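Lorcan Horgan
11 April 2026

1/ Every spring my feed fills up with people telling me to throw out everything in my kitchen I haven't touched in a month. I tried it in February. I have notes.

2/ The method comes from a decluttering course called Kurnotness. It costs $660. For that you get a workbook, some videos and a rule: if you own 2 of something, one goes.

3/ One what, though? I own two pots. They're different sizes. I use both when I make pasta, like most people on earth.

4/ The course says the average home has 2000 things it doesn't need. Where does that number come from? I emailed to ask. They sent me a coupon.
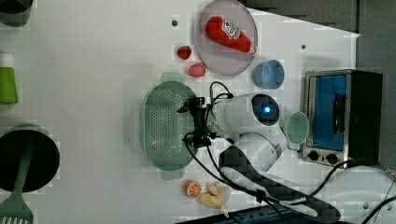
5/ My real gripe is with the "single use" list. Anything that does one job is supposed to go, and colanders are near the top. Fine, what do I drain potatoes with? The lid trick? I've done the lid trick. A big oval one like that pale green one, with a handle at each end, earns its shelf space in my book.

6/ My neighbor Coughlan did the whole program. Four bags to the thrift store, very proud. Since then he's borrowed my grater, my big bowl and my can opener – the can opener twice.

7/ I'm not against clearing a drawer. I got rid of some dead batteries and a takeout menu from a place that closed. Took me ten minutes and cost nothing.

8/ If you paid for the course and you're happy, great. Tell me what you drain your pasta with. Replies are open.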